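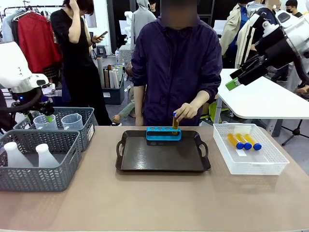

*Slide 1. Amber-yellow liquid in a blue-capped tube, held over a blue rack.*

Title slide stays up while people sit down. Don't start on the hour, give it two minutes.

## Opening

Morning. The title they printed in the program is "Olive Oil Supply: The Road Back to Normal." I didn't pick it. I'd have put a question mark on the end.

I buy olive oil for Clurkska. We bottle for supermarkets, mostly store brands, and we don't own a single tree. So when a harvest is bad I pay more, and when a harvest is good I get told why I should still pay more. Keep that in mind for the next half hour. I'm a buyer and I have a buyer's grudges.

(Pause. If they laugh, fine. If they don't, move on.)

What I want to do is take the story everybody in this room has been telling since last fall and see how much of it holds up. The story goes: drought hit the groves, crops failed, prices shot up, rain came back, crops came back, prices will settle. I believe the first half.

## Slide 2 – The harvest claim

Two dry years around the Mediterranean, hot weather during flowering, trees that dropped fruit early. I visited groves in May of the second year and you could see bare branches where there should have been fruit set. No argument from me there.

My trouble is with the recovery number. Keren, the growers' group we buy the most from, told its customers that the last crop was a "full return." Their own delivery sheet to us says 1,182 tons. The year before was 763. That's a big jump and I was glad to see it. But neither figure tells you what a normal year is, and when I asked for the five years before the drought I got a brochure.

Say this slowly: a jump from a terrible year will always look good as a percentage.

Also, olives bear heavy one year and light the next. Everyone here knows that. So why are we treating one heavy year as the new floor? If the next one is light we'll be back here with a different title slide and the same pastries.

## Slide 3 – Who is holding oil

This is the part I got emails about last time, so go carefully.

There's a belief among buyers that someone is sitting on full tanks and waiting. There's a belief among sellers that buyers made this up. I can't prove it either way. What I can tell you is what I was quoted.

- Before harvest: "There is no oil."
- During harvest: "There is oil but the quality is uneven, better to wait."
- After harvest: "There is oil, but it's spoken for."
- Three weeks later, after I'd signed with somebody else: a friendly call offering me as much as I liked.

Don't name the seller. If asked, don't name the seller.

Stock reports come out late and they rely on people filling in forms about their own tanks. I wouldn't bet my house on them. I've heard analysts read them out to one decimal place as if somebody had gone around with a dipstick.

## Slide 4 – The Gralleck forecast

Most of you get the Gralleck newsletter. I get it too, and I read it, and I've started saving the old ones.

Their call last spring was that prices would ease by summer. In summer it was fall. In fall it was "once the new crop is fully in the market." You can keep being right forever if you keep moving the date.

I don't think they're dishonest. I think a forecast that says "we don't know" is hard to sell by subscription. But look at how their number travels. A trade site picks it up, a newspaper picks up the trade site, and then my supermarket customer sends me the newspaper and asks why my price hasn't dropped. I can't answer that with a shrug, though I've tried.

(Click through the three newsletter covers. Don't read them out.)

## Slide 5 – The shelf

Shoppers. Consumption fell, and the easy reading was that people would come back when prices did. Will they?

We ran a small survey outside two stores, 70 shoppers. Small, I know, somebody will say it in the Q&A, so say it first. Plenty of them told us they had moved to sunflower or a blend for cooking and kept a little olive oil for salad. A good many said they hadn't missed it. That worries me more than the weather does. A household that has learned to fry eggs in something else has no reason to read our press releases.

And the blends themselves – have a look at the labels next time you shop. Big olive branch on the front, tiny print on the back. The industry says it wants to protect the name of the product and then fills half a shelf with bottles like that. We pack some of them. I'm including us.

## Slide 6 – The big new groves

Rawashdeh. Irrigated, planted in tight rows, picked by machine, and pitched to investors as the end of the bad harvest problem. Could be. I've seen the slides and they're nicer than mine.

Questions I'd want answered before I believed it:

Where does the water come from in year three of a drought? The pitch says "secured." Secured by whom, and who else was promised it?

How do the trees hold up at twenty years old? The planting is young. So far the results are young trees doing what young trees do.

Does the oil taste like much? I've tried it twice. It was clean and correct and I couldn't have told you an hour later what it was like. For store brands that may be plenty. I may end up buying a lot of it, so this isn't me being a snob.

## Slide 7 – What I'm doing

People always want this bit, so:

Shorter contracts. I used to lock in most of a year, now I go 3 months at a time and grumble. More sellers, smaller lots. I ask for delivery sheets and I ignore adjectives. I've stopped promising customers a date for lower prices.

None of that is clever. It costs more in paperwork, and if prices fall hard I'll look slow. I'd take that over another spring of explaining somebody else's forecast.

## If there's time

Skip if the clock says 10:50 or later.

The storage story from the old warehouse, short version. Leave out the forklift.

## Q&A, likely ones

*Isn't your survey too small?* Yes. Fund a bigger one.

*Are you saying prices won't fall?* No. They may well fall. I'm saying the people giving you the month don't know the month.

*What about adulterated oil?* Real problem, separate talk. Don't get drawn in, it ate the whole session last year.

*Would you plant trees now?* With whose water?

Leave contact slide up. Take the clicker back to the desk.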